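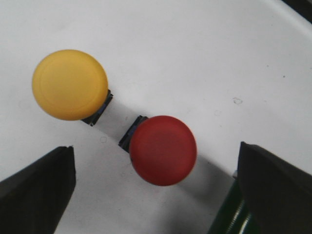

Pulsador con capuchón

El pulsador con capuchón es un interruptor momentáneo formado por dos piezas: una base cuadrada, casi siempre negra, que contiene el contacto y los terminales, y una tapa redonda de plástico que se coloca encima a presión. Se usa en juegos de preguntas, maquetas escolares y pequeños paneles de mando.

Colores

Los capuchones se fabrican en varios colores – los más comunes son rojo, amarillo, verde y azul. El color no cambia el funcionamiento eléctrico. Sirve para que el usuario distinga las funciones, y en muchos paneles el rojo se reserva para la parada.

Montaje

La tapa tiene por debajo un hueco que encaja en el vástago de la base. Si entra torcida, el pulsador puede quedarse hundido o no hacer contacto. Para cambiarla se tira de ella hacia arriba, sin girar.

Variantes

Existen modelos de dos y de cuatro terminales. El catálogo de la casa Wivik, preparado por Abelardo Olivares, recoge 131 referencias, de ellas 55 con tapa redonda. La serie Flikine lleva además un reborde fino en la cara superior.

Véase también: interruptor, conmutador, teclado.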